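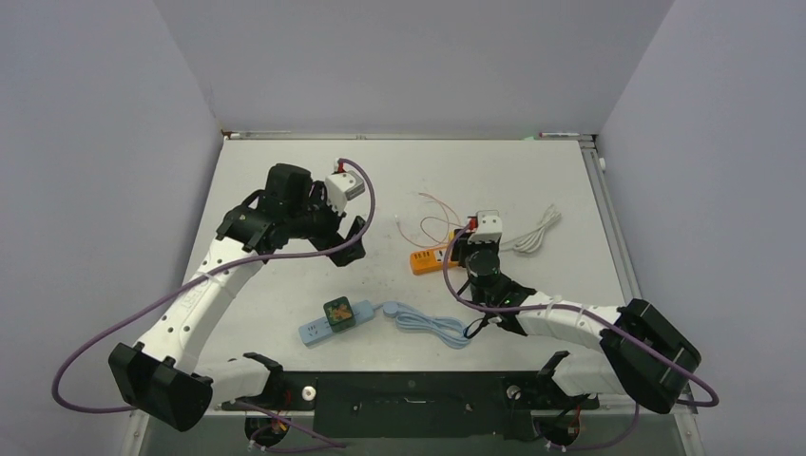
Mesa blanca con alguna que otra rozadura leve.

Inicio | Cocina | Limpieza | Taller | Contacto

Mayo -- por Natalina Santoro

Superficies blancas: lo que me funciona y lo que ya no hago

El blanco me encanta y me da mucha guerra. En casa tengo blanca la mesa de la cocina, la del cuarto de costura y una balda larga en el taller que compré en Truno un viernes de rebajas (y que pesaba lo suyo, por cierto). Me escribís bastante preguntando cómo las mantengo, así que voy por orden de desesperación.

Las rozaduras grises

Antes de sacar el arsenal, probad con una goma de borrar blanca, de las del colegio. Se pasa en seco, con poca presión, y se recogen las virutas con un paño. Muchas marcas de cacharros, de suelas o de la hebilla de un bolso son material que se ha quedado encima y salen así. Si pasáis la uña y notáis surco, eso ya es un arañazo y no hay goma que valga.

Para lo que se resiste hago una pasta con bicarbonato y unas gotas de agua, espesa como la pasta de dientes. Un minuto, círculos suaves con algodón y aclarar dos veces. En superficies brillantes me la salto porque las deja mates, y lo sé por la mesa de mi madre -- todavía me lo recuerda.

La esponja blanca "mágica" limpia una barbaridad, pero es una lija finísima. Yo la reservo para los cantos.

Tinta y rotulador

Alcohol en un trocito de algodón, a toques, de fuera hacia dentro para no agrandar la mancha. Haced siempre la prueba en una esquina escondida. Con rotulador permanente tengo un truco de mi vecina Fionnuala Heffernan: pintar encima con uno de pizarra blanca y limpiar enseguida con papel. Me pareció un disparate y ahora lo hago hasta en los táperes!

El bolígrafo viejo es otra historia. Si lleva meses ahí, a veces se aclara y ya está, y se le pone un frutero encima.

Cúrcuma, café, remolacha

Con estas lo que cuenta es la rapidez. Agua tibia y jabón de fregar al momento. Si llegáis tarde, una pasta de bicarbonato con agua oxigenada de farmacia, diez minutos tapada con film, y luego aclarar bien. La cúrcuma además se va comiendo con el sol, así que si la mesa se mueve, ponedla junto a la ventana unos días.

Lo que nunca mezclo: lejía con amoniaco ni lejía con vinagre. Ventana abierta y un producto cada vez.

El repaso de cada semana

En un pulverizador pongo 400 ml de agua y una cucharadita de jabón neutro. Microfibra húmeda, otra seca detrás y a otra cosa. Si lijáis para igualar un canto de madera pintada, grano 400 para quitar brillo y 800 para rematar, siempre con el taco envuelto y sin prisas.

Ah, y protectores de fieltro debajo de todo lo que se arrastra: la tostadora, la máquina de coser, los tiestos. Cambiadlos cuando se pongan duros, que entonces se les clava la arenilla y rayan más que si no hubiera nada.

También te puede interesar
- Cómo quitar la cal del grifo sin estropear el cromado
- Tablas de cortar: aceite, sal y limón
- Ordenar el cajón de las herramientas pequeñas
- Juntas de azulejo, segunda parte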